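Bodywork and trim restorer wanted, Plavville

Do you slow down when you pass a barn with its doors open, just in case there's something under a tarpaulin? Then we'd probably get on. Mtshali Classics is a small restoration workshop on the Fosari Road, and we're looking for another pair of careful hands to join us from September.

We mostly look after British and European saloons and coupés from the sixties and seventies, with the odd American visitor when someone has been brave enough to ship one over. Wyn Lloyd runs the body shop and has been at it for 44 years (he'll tell you himself, probably before you've got your coat off), and Aicha Naciri does our upholstery, door cards and headlinings. You'd split your week between the two of them, so you need to be happy going from welding sills to stitching seat covers.
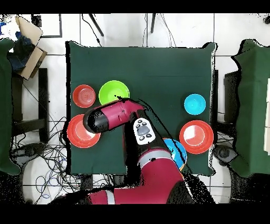 Papers matter less to us than patience. If you've brought a car of your own back from the dead, tell us about it and send a few photos, even the embarrassing early ones! You'll need a full driving licence and a bit of experience with a MIG welder. Lead loading would be lovely, but Wyn is glad to teach it.

The hours are eight till half past four, with an early finish on Friday. There's a 2000 pound tool allowance in your first year, and you can use the ramp for your own project in the evenings.

Write to Kanini Kinyua at the workshop, or ring and ask for her. She'd love you to come and have a look round before you decide anything.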